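チョウザメ標識調査データ よくある質問

Raritz川下流域で行っているチョウザメ類の標識放流調査と、公開データの利用について、問い合わせの多い項目をまとめています。

Q1. 調査の対象種は何ですか。
在来のチョウザメ属の個体を対象とし、全長50cm以上のものに標識を装着します。これに満たない個体は計測と鰭の組織採取のみを行い、捕獲地点で放流します。交雑が疑われる個体は遺伝子解析の結果が出るまで種名を「未確定」として登録します。

Q2. 標識の種類を教えてください。
外部標識と体内埋め込み型の音響発信機を併用しています。音響発信機を装着した個体は現在292尾です。受信機は河口から上流側の12地点に設置し、検出記録は6月と10月に回収します。
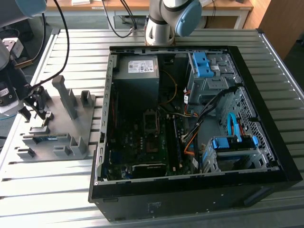 Q3. 検出記録はどのように処理されますか。
回収した記録は受信機ごとに時刻補正を行い、水温と流量の値を付加したうえで解析にまわします。補正は前後の同期記録を用いた線形補間によります。処理はFinstead分室のデスクトップ機で行っており、側板を外すと電源ユニットと基板が見える一般的なタワー型です。特別な計算機は必要ありません。単独の検出は誤検出の可能性があるため、同一個体の検出が一定時間内に二回以上ない場合は解析から除外します。

Q4. 産卵遡上はいつ確認されますか。
水温の上昇に伴い、春から初夏にかけて上流側の受信機で検出が増えます。雌は毎年産卵するわけではなく、遡上が数年おきになる個体も珍しくありません。遡上が記録されないことは、死亡や逸出を意味しません。

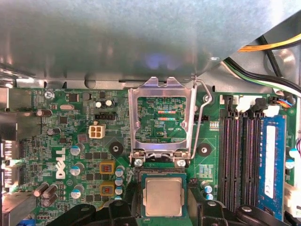
CPUソケット部。固定金具を開いた状態。

Q5. 年齢はどのように推定していますか。
胸鰭の棘条の断面に現れる輪紋を計数します。高齢個体では外縁の輪紋が密になり、過小推定になりやすいため、二名が独立に読み取ります。担当はGrigore PanăとCzesław Malinowskiです。読み取りが一致しない標本は再読し、なお一致しなければ年齢を空欄とします。

Q6. 標識のついた個体を釣った場合は。
水から上げる時間をできるだけ短くし、標識番号、場所、時刻、おおよその全長を控えて放流してください。標識は外さないでください。これまでに470件を超える報告が寄せられ、受信機のない支流での分布を知る手がかりになっています。
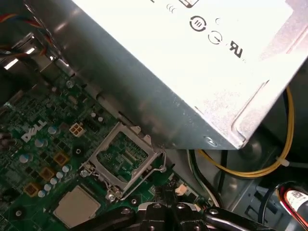

電源ユニット上面のラベルと認証マーク。

Q7. データの入手方法は。
処理済みの検出記録はStivorusデータベースからCSV形式で取得できます。産卵場の位置は保護のため区間単位に丸めてあります。詳細な座標を必要とする研究者は、利用目的を添えてHuttunen水産研究室に申請してください。未補正の記録は提供していません。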